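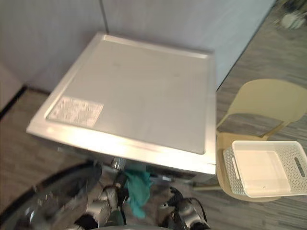
*Front-loader, Brelleddale laundry room. Top panel and open door.*

**Washer check — March**

Mark each line OK, FIX or N/A. Comments go under the item.

- [x] **Top panel:** OK
 Two faint smudges toward the back, wipe off with a damp cloth. No dents. Keep it clear of bottles and baskets.
- [x] **Printed label, near left corner of top:** OK
 Still stuck down flat. Do not scrub over it.
- [x] **Control knob:** OK
 Turns through all positions, no slack.
- [ ] **Door seal:** FIX
 Lint and a hair tie in the bottom fold. Cleaned out, but there is a small nick at the 6 o'clock position. New seal ordered from Plendik.
- [x] **Door glass and hinge:** OK
 No cracks. Hinge had a slight squeak, two screws tightened.
- [ ] **Level and feet:** FIX
 Rocks on spin. Right rear foot is roughly 8 mm short. Lock nut is seized — bring penetrating oil next visit.
- [x] **Supply hoses:** OK
 Dry at both ends. Replaced last year by Lyimo.
- [x] **Drain filter:** OK
 Emptied. One coin, some grit.
- [x] **Power cord and outlet:** OK
- [x] **Test wash, 40 °C, small load:** OK
 Filled, drained and unlocked normally.

Washer can stay in use on low spin until the foot is done. Leave the door open between loads. Gidham laundry room uses the same sheet, keep the two copies separate.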